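The crumbs at the bottom of the tray

How one small café kitchen turns broken crisps and crackers into the best part of lunch

Last updated: Monday, August 14, 2023

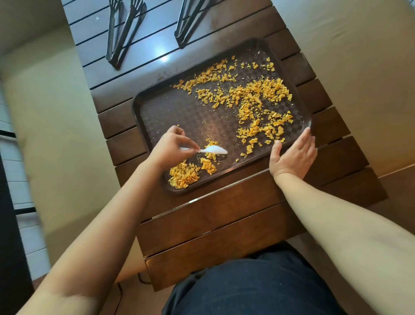
Ketsara Tanasarn keeps her broken crisps. She runs the kitchen at Bamwood, a café in Druslow with 30 seats and a short lunch menu, and for two years she has been putting crushed crisps and crackers on nearly everything that comes out of the oven. Fish pie gets them, and so does macaroni cheese. The work is done on a slatted wooden table, with a brown plastic tray and a plain white plastic spoon. One hand presses the rim to keep the tray still and the other pushes the yellow-orange flakes into heaps, with the finer orange dust left lying between them. It is slow work, and she likes it that way.

The habit started one January when the café was quiet and a delivery arrived crushed. She had 17 bags of crisps she could not put out on the counter. She opened one, tipped it over a leek gratin and put the dish back in the oven. Two customers asked what was on top. By the end of the week all the bags were gone and she was breaking up good ones.

"People think of breadcrumbs as the proper thing," she says. "Breadcrumbs are fine. But they need butter and salt and a bit of help. A crisp has already had all that done to it."

Size matters more than flavour. Large flakes stay crunchy on a wet dish such as a pie or a bean bake, where anything smaller goes soft before it reaches the table. Medium pieces suit chicken, pressed on with a little mustard or beaten egg. The dust goes into a jar with dried herbs and is shaken over roast potatoes or soup.

A food processor will not give you this range. Tanasarn tried one and got a sort of orange sand. A rolling pin over a closed bag is better, provided you stop early, and then the pieces can be spread out on a tray and sorted with the back of a spoon. She prefers a tray with a raised lip, as a flat board sends half the crumbs onto the floor. A tray with a bit of texture is harder to wipe clean, though the flakes slide about less while you are working.

Not every crisp is worth the trouble. Ridged ones hold their shape well. Very thin ones turn to powder at once. Cheese flavours brown quickly and can taste bitter if they are put in too soon, so she adds them for the last few minutes only. Salt and vinegar is good on fish and odd on most other things. Crackers are milder and can be mixed half and half with crisps if the dish underneath is already salty. She leaves the salt out of the sauce altogether and tastes at the end.

Storage is simple. A dry jar with a tight lid will keep the crumbs for a week or two. If they lose their crunch, spread them out in a low oven at 90 degrees until they crisp up again, and let them cool before they go back in the jar.

Her neighbour Aliyu, who buys a portion of the fish pie most Fridays, has asked for a tub of the topping on its own. So far she has refused - he would only eat it with a spoon, she says - but there may be small bags on the counter by the winter. She has got as far as pricing the labels.

Comments

Marnie P: My mum did this with cornflakes on tuna bake. Still the only way I'll eat it.

skamance_reader: Does the low oven trick work with a fan oven or should I go lower?

Dot: Had the leek gratin at Bamwood in the spring. Very good, portion could be bigger.

T. Wells: Ready salted on cauliflower cheese. That is all you need.

Related

Five ways with a stale loaf
A walk and a pub lunch at Skamance
What to do with the last of the runner beans
Fish pie for a crowd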